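Filed under: Documentation > League Manager > Rosters and Contracts
3 comments | Share

Section 13. Signing a Free Agent

This section covers adding an unsigned player to a club roster in Stolard League Manager. It applies to baseball leagues that use a payroll limit. Leagues without a limit can skip steps 5 and 6.

Before you begin

You need General Manager or Commissioner rights for the club. The club must have at least one open roster spot, or you must name a player to be released in the same transaction. Check that the signing window is open under League > Calendar.

To sign a player

1. Open the club page and select Transactions > New Signing.

2. Type the player's name or league ID in the search box. The sample league supplied with the program uses ID 2707 for a second baseman and ID 2778 for a left-handed reliever.

3. Confirm that the Status field reads Unsigned. If it reads Pending, another club has already submitted an offer and the record is locked until that offer is accepted or withdrawn.

4. Enter the contract length in seasons. One-year deals are the default. Option years are entered on a separate line and do not count toward the length.

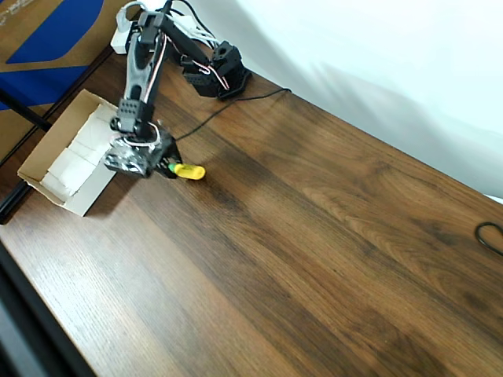

5. Enter the salary for each season. Signing bonuses are spread evenly over the length of the contract unless the Commissioner has changed this under League > Payroll Rules.

6. Select Check Payroll. The program adds the new salary to the current total and shows the remaining room. A red total means the club is over the limit. You can still save the transaction, but the luxury charge is applied at the next payroll run.

7. Select Submit. The player moves to the Pending list.

CAUTION: Do not close the window while the progress bar is showing. An interrupted submission can leave the player on two rosters. If this happens, see "Repairing a Roster" in Section 14.

Medical hold

A signing stays in Pending until the physical is marked as passed. To clear the hold:

1. Open Transactions > Pending.

2. Select the player and choose Medical.

3. Set the result to Passed or Failed, then select Save.

A Failed result cancels the contract and returns the player to the unsigned pool. The salary is removed from the payroll total at the same time. The entry remains in the transaction log and cannot be deleted.

NOTE: The hold expires after up to 14 league days, depending on the league setting. An expired hold is treated as Failed.
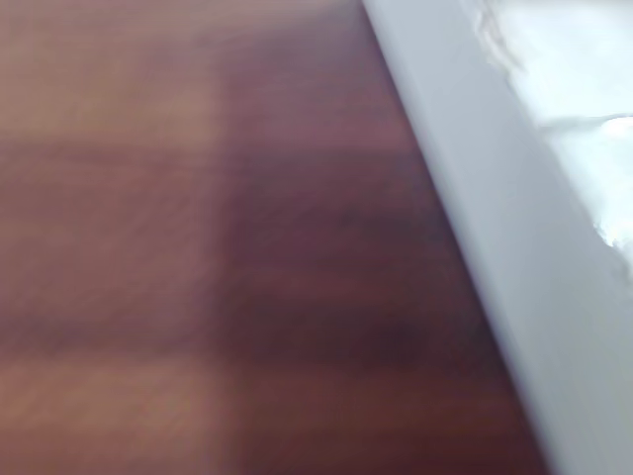 Reddish-brown wood surface, blurred.

Sample clubs

The sample league contains three clubs for practice: Tiltutska, Volby and Wike. Tiltutska starts with a full roster, so any signing requires a release. Volby starts over the payroll limit. Wike has open spots and payroll room and is the best choice for a first signing.

To restore the sample league to its original state, select File > Samples > Reset. Your own leagues are not affected.

Tags: contracts, free agents, payroll, roster moves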